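Review of the Joner parallel gripper, with particular reference to loss of grip under load

Equipment assessed: Joner two-fingered gripper, supplied as a pair by Szénási
Assessed at: Stetgate Household Handling Laboratory
Overall finding: suitable for supervised use only, subject to the conditions given at the end of this review

The Stetgate laboratory bought a pair of Joner grippers for the Kulow project, in which a two-armed robot tidies ordinary domestic rooms. The work consists of lifting crockery, light packaging and similar items from tables and floors and placing them where they belong. The grippers replaced an older set that had become difficult to repair. The purchase price was 1,667 euros for each gripper, including the mounting plate and one spare set of finger pads.

Fitting was straightforward. Each gripper is held by four screws and one locating pin, and the connector can be inserted in only one direction. The printed instructions are clear, although the section on error codes refers to a table which was missing from our copy. Szénási sent the missing page on request the next morning.

In ordinary use the grippers performed well. The fingers close evenly and with little noise, and the pads leave no marks on glazed surfaces. Bowls are a demanding item for any gripper with two fingers, as the wall is curved and the weight hangs to one side of the grip. The Joner model handled them better than the set it replaced, and staff found that fewer attempts were needed to obtain a secure hold on the rim. 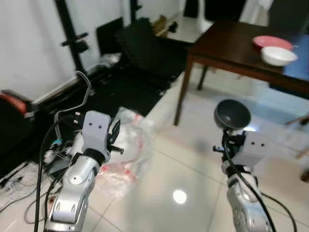
The fault that led to this review first appeared in September. The right gripper opened without any command while the arm was moving, and a bowl fell to the floor. No person was close enough to be struck, and the robot was stopped by means of the hand-held switch. The control software continued to report a closed grip for the whole of this period, and the arm would have completed its movement with nothing in the fingers if the operator had not intervened.

The laboratory then examined its records. Of 2,305 grasps logged since installation, 13 had ended in an unexplained release. All of them involved the right gripper, and all took place while the wrist was turning. Several had previously been entered as poor placement by the operator. That classification was wrong, and the log has been corrected.

Inspection showed that the plug at the wrist had worked partly out of its socket. When the wrist turned, the cable pulled on the plug and power to the gripper was briefly lost. A gripper of this type would be expected to hold its last position in such a case. The Joner model instead relaxes its fingers when power returns, then repeats the last status message it sent. We regard the first behaviour as a weakness in design and the second as a safety matter. A system that reports a secure grip when it has none cannot be relied upon to protect people or property.

Szénási responded promptly and courteously. The firm supplied two locking collars for the plugs without charge and issued a software update which clears the status message after any loss of power. Both were fitted. The fingers still relax when power returns, and we were told that this cannot be altered on the present model.

A further 20 trials were carried out with the collars in place and the wrist turned to its limits in each direction. No release occurred. The power was then cut on purpose, and the correct status was reported on each occasion. These results are encouraging, but the number of trials is small and the laboratory does not consider the matter closed.

Two lesser points should be recorded. The cable supplied is rather short for an arm with a long reach, and it should be given a generous loop at the wrist before it is clipped down. The finger pads are also awkward to change, as the retaining screws are small and sit in a narrow recess.

Conditions of use at Stetgate

Locking collars must be fitted to both grippers before the arms are powered. The plugs are to be checked by hand at the start of each session and again after any collision. Glass, knives and hot liquids must not be handled. An operator holding the stop switch must be present throughout, and any unexplained release must be logged as an equipment fault until shown to be otherwise.

On these terms the laboratory will keep the grippers in service for the remainder of the Kulow project. Other users are advised to ask Szénási whether the collars and the updated software are included before placing an order.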